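FURNITURE CARE AND REPAIR
Handout 3: Tables, rails and legs

Read this before the practical. Bring your notebook, a soft pencil and a torch. The written task at the end is due in December.

1. What a table is made of

Most plain tables have the same few parts. The top is the flat surface you use. The rails run under or along the edge of the top and hold it level. The legs carry the weight to the floor. Some tables also have stretchers, which join the legs lower down and stop them spreading.

Older tables often have a top of solid boards, glued edge to edge. Newer ones may have a top made from one sheet material and rails made from another. When you write up a piece, name each part separately and do not assume that it is all the same stuff. If you do not know what something is, write down its colour and how it feels, and leave the name for later. "Brown wood, smooth, some shine" is a good entry. "Mahogany" is a bad entry if you are guessing.

2. Why the joint matters most

Tables rarely fail in the middle of the top. They fail where the rail meets the leg. Each time a table is pushed or leaned on, the load passes through these joints. The glue dries out and cracks, the joint opens a little, and after that every knock opens it further.

In the Stiler workshop we use four names for the state of a joint:

Tight – no movement when the leg is pushed by hand.
Dry – no movement, but a fine dark line can be felt with a fingernail.
Loose – the leg moves and comes back.
Open – there is a gap, and the leg does not come back.

Use these words in your notes and no others. "A bit wobbly" does not help the next person.

3. Looking from below and from the side

Students tend to look at a table from above, as that is how we use one. Very little can be learned from there. Get down low, with your eyes at the height of the rail, and look along it. Then look at the underside.
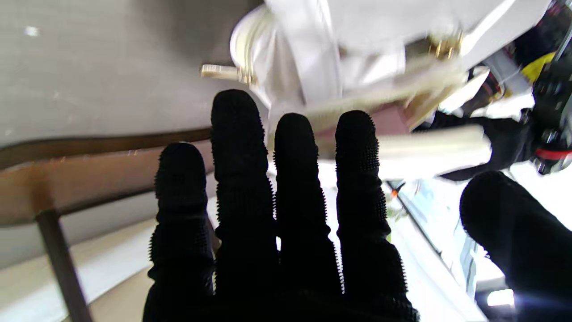 Rails should be read along their full length, one face at a time. Start with the upper face, go on to the lower one, and only then look at how the leg leaves the rail. Colour can mislead you at this stage. On the brown wooden rail here, the upper face is reddish-brown, with a darker line along the edge, while the lower face looks a lighter tan where the light reflects off it. A beginner might write that down as two different finishes. Move the torch before you decide. If the tan patch moves with the light, it is a reflection; if it stays put, the finish has probably worn or faded.

Dark lines along an edge need the same care. They may be old polish, dirt, a shadow or the start of a split. Wipe the line gently with a dry cotton cloth. Dirt will usually leave a mark on the cloth. A split will not, and you may feel the cloth catch.

4. Slim legs

Slim legs look light in a room but are less forgiving than thick ones. There is less wood at the joint, so there is less surface for glue. Lift a table with slim legs straight up, holding it by the rails. Never drag it, and never lift it by the top alone if the top is only held by buttons or small screws.

To test a leg, put one hand on the rail and push the leg gently with the other, first along the line of the rail and then across it. Test every leg in both directions. A joint can be tight one way and loose the other.

5. Cleaning

Dust first, always with a dry cloth or a soft brush. For wood with a sound finish, follow with a cloth wrung out in clean water, then dry at once. Do not let water sit in the corner between rail and leg.

Pale surfaces show marks sooner than dark ones and people scrub them harder. Try any cleaner on a small spot underneath and leave it for a day. Light grey and cream finishes can turn yellow under oil polish, so keep the oil for bare or oiled wood.

Do not use silicone spray on anything. It gets into the joints and stops new glue from holding.

6. Regluing a loose joint

Take the joint apart only if it is loose or open. Mark both parts with pencil on a hidden face. Scrape off the old glue down to clean wood, but do not take any wood away. Fit the joint dry, clamp it and check that it is square. Then glue, clamp again and wipe off what squeezes out.

Leave the clamps on overnight. Put scraps of softwood between clamp and rail – the metal will dent the finish otherwise.

A dry joint is left alone and noted for checking next time.

7. Reading

Brurerbridge course reader, page 80, on rails and stretchers.
Chauke workshop notes, sheet 319, on animal glue and modern glue.
The Halaseck parts list is on the shelf by the door. Return it there.

8. Written task

Choose one table at home or in the building. Draw it from the side at rail height and label the parts. Give the state of each joint in the words from section 2. Add a short paragraph on any mark you could not explain and what you did to test it. Quote unit number 773 at the top of the first page.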